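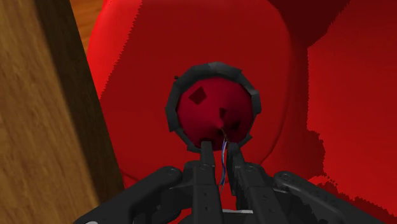
**Can a machine tidy up yet?**

Picking small stuff up off the furniture is my least favorite chore, so I was thrilled when Duygu Ersoy at Woton offered to walk me through their simulator work! Before a gripper goes near a real living room in Lardale, it practices on rendered ones: red upholstery, wood grain, hard shadows, and some odd round object to get its two fingers around.

Her team ran 3,000 simulated tries in July and 1,474 ended in a clean lift. Call it half. Round things with a raised middle are still tricky (the fingers tend to slide), and anything with a thin strand attached is worse. So no, not yet, but the same test managed only 30 lifts in its first month, and I can't wait to see the next batch.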